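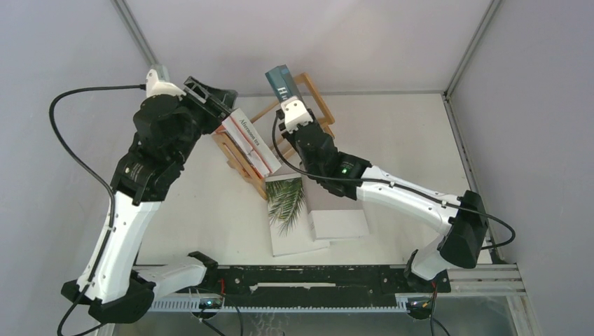
How often should I row when I'm just starting out?
Three sessions a week is a great place to begin, with a day off between them. Keep the first few to 14 minutes, including the warm-up, and let your back and legs get used to the movement before you add more.

What resistance should I use on the Clarkis rower?
Start at level 5 and stay there for a couple of weeks. New rowers love to crank it up (we did too!), but a smooth stroke at a middle setting gives you a much better workout than a jerky one at the top.

Can I store it upright?
You sure can! Slide the seat to the front, lock it, and tip the rail up until the stand clicks. It takes up very little floor space that way. Keep kids and pets clear while you lift. 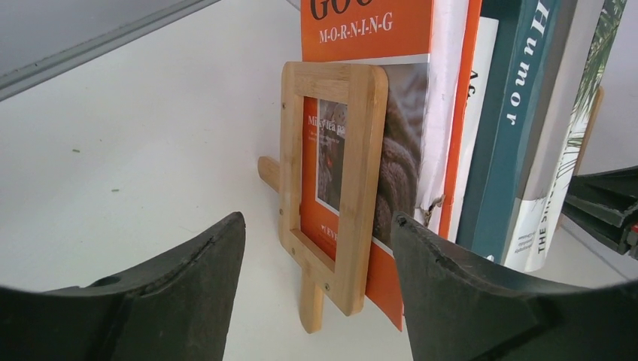 Books in a light bamboo holder.

My seat squeaks. Is something wrong?
Most likely it just wants a wipe. Run a dry cloth along the rail and over the seat rollers – dust builds up faster than you'd think. If it's still noisy, send us a note and A-yeong Bae will walk you through checking the rollers.

What's a good first distance goal?
We're big fans of 2,000 meters. It's long enough to feel like a real row and short enough to fit in before breakfast. Write down your time, then try again in about a month. Seeing that number drop is so much fun!

Do you run live classes?
Every Thursday at 7 p.m., with Veikko Eskola coaching. He covers technique for the first half and then everyone rows together. All Rekico members can join, and you're welcome on any brand of rower.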